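Tismont Hall, Upstairs Rooms
Pre-rental walkthrough, Sat 25 March
Walked by: Ferhat Ekinci

Front stairs and handrail: PASS. The third bracket has been tightened again. It has been tightened at every inspection I can remember and seems to enjoy the attention.

Exit signs: PASS. Both lit. The one over the kitchen door points the right way now.

Fire extinguishers: PASS WITH COMMENT. Gauges in the green, tags current. The one in the hallway was serving as a coat hook. I moved the coat.

Smoke alarms: FAIL. Room 9 chirps. The last renter solved this by putting a sock over it. Sock removed, battery on order from Gollex.

Craft room, tables and work surfaces: PASS. No splinters, no wobble, nothing sharp sticking out at knee height. Please keep tables out of the door swing — the tape on the floor marks it, and the tape is not decorative.

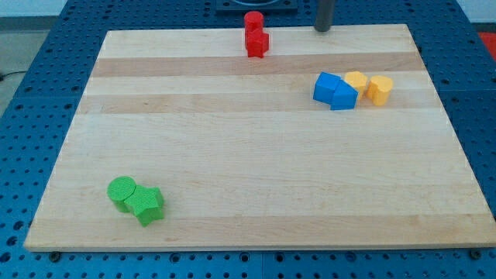
Craft room, outlets: PASS WITH COMMENT. Covers fitted on all of them. One power strip was plugged into another power strip, which I unplugged and put on the office desk with a note. The note is polite.

Windows: PASS WITH COMMENT. The sash on the street side opens if you lift and push at the same time. Dristano quoted 640 for a repair, so for now we lift and push.

Kitchen: FAIL. Hot tap ran at 112 degrees after almost 2 minutes, and the handle came off in my hand. Saraç has been called. The handle is in the cutlery drawer, under "miscellaneous."

First aid box: PASS WITH COMMENT. Plenty of bandages, no scissors. If you borrowed the scissors, you know where they live.

Back door: PASS. Opens outward, closes by itself, and no longer needs the brick. Kindly stop bringing back the brick.

Recheck of failed items before the next booking. Keys are with the office.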